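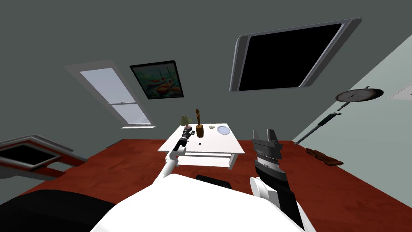
Workshop tips for the robotics club, tidy-the-table task, second go at this list. Read it before you touch a keyboard please. Biggest thing first: decide what order you're clearing the table in and write it on paper. Start with whatever falls over easiest. In our room that's the brown wooden figurine, tallest thing on the table, and it's got the lamp near it at the back and the plate on the other side, so an arm that comes in low from the right has a plate to get past before it's anywhere useful. Come in high. Plan the lift, then the sideways bit, then down. Three moves, three lines on the paper.

Gripper open before you get to the table. Not over it, before it. Half the knocked lamps in August were someone opening the fingers in among the stuff.

Plates. Horrible things. Flat, round, no edge to speak of. Don't pinch from the top, go for the rim, one finger over and one under, and if you can't get under then slide it to the table edge first. Slide slow. Kitchen people will know this one already, same as getting a pizza tray off a bench with oven mitts on.

Lamp: grab the base. Never the shade.

Small flat bits, leave till last. You'll want a clear table and a lot of patience.

Save before every run. Save with a name that means something, "plate_rim_slow" is good, "newnew2" is not. Sebastião lost a whole arvo to newnew2.

Speed. Start on 5 percent. Yes it's boring. Put the kettle on. When it does the whole path clean on 5 go up a bit, and if it wobbles come back down, don't try and fix wobble and grip in the same run or you wont know which one you fixed.

Tilted view. If the room's leaning over on your screen don't go steering by the screen edges, up is not up. Use the table edge as your ruler. Line the fingers up with that and forget the rest. Couple of the year nines stick a bit of masking tape on the monitor along the table line, works a treat, peel it off after or it leaves gunk. Eucalyptus oil gets the gunk off. Dab on a rag, not straight on the screen.

Two arms. Use one. Park the other out to the side and leave it there untill the first one can do the job by itself. If both have to move, one waits for the other to stop.

Comp rules for Navivville, short version: plate is worth 125, figurine upright is more than figurine lying down, anything on the floor is nought. Full marks is 1,000 and you do not need full marks. Steady beats flash. Last time we rushed the figurine and paid for it.

Laptops. Charge the night before. The Kaufmann power board is for laptops only, heater goes on the wall socket by the sink. Nistus licence is on the two older machines, so book them, sheet's on the door.

Paper logs go in the Horkurness folder, the blue one. Write what went wrong, not just the score. "Missed" is no help. "Missed, fingers too far right, came in low" is.

Alcides Macedo has the spare key and does the Tuesday lockup. Text him if you're running over, and wipe the bench down, there was jam on a mouse again.

Next list will be on cables. Bring velcro ties if you've got any at home.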